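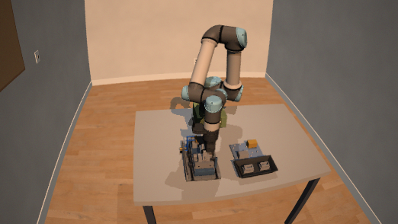
Simulated workcell, arm over the fixture, black tray with two gray blocks to the right.

Teleoperated demonstrations for the fixture task: collection guidelines
Nemero User Forum > Manipulation > Demonstrations

Posted by ciltgate_lab
Our group is preparing a set of 200 demonstrations of the fixture task in simulation. Each operator drives the arm remotely and the joint positions are recorded. I would welcome comments on two points before collection begins in January. First, should all operators follow one prescribed approach path? Second, should episodes with a visible hesitation be discarded?

Posted by fchisholm
On the first point, I recommend a prescribed path. Our earlier set had 239 episodes from 3 operators, and each had a different habit when coming down over the fixture. The trained policy wavered between them at the wrist. We recorded the set again with written instructions and the wavering was much reduced.
Finlay Chisholm

Posted by malhotra_r
I must disagree with the previous reply. A single path gives a policy that performs well from one starting pose and poorly from any other. The operators should agree on the final descent and be left free before that point.

Posted by fchisholm
That is a fair distinction. Our instructions covered the whole motion, and we did not test the descent separately.

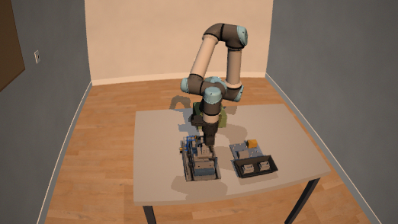
How many demonstrations should an operator record before their episodes are accepted into the set?
We ask each operator to complete a practice block first, and we accept episodes only after a second person has replayed the block and approved it.

Posted by bendik_ops
Regarding hesitation, please do not discard those episodes without review. A pause followed by a correction shows the policy how to recover. We remove an episode only when the operator lost the connection or let go of the controls.

Posted by malhotra_r
I would trim the long pauses. Idle steps teach the arm to stand still.

Posted by ciltgate_lab
Thank you all. We will prescribe the final descent, leave the approach open, and mark hesitations in the episode notes. Trimming remains undecided. If the first 200 are not sufficient, we have approval to extend the set to 400.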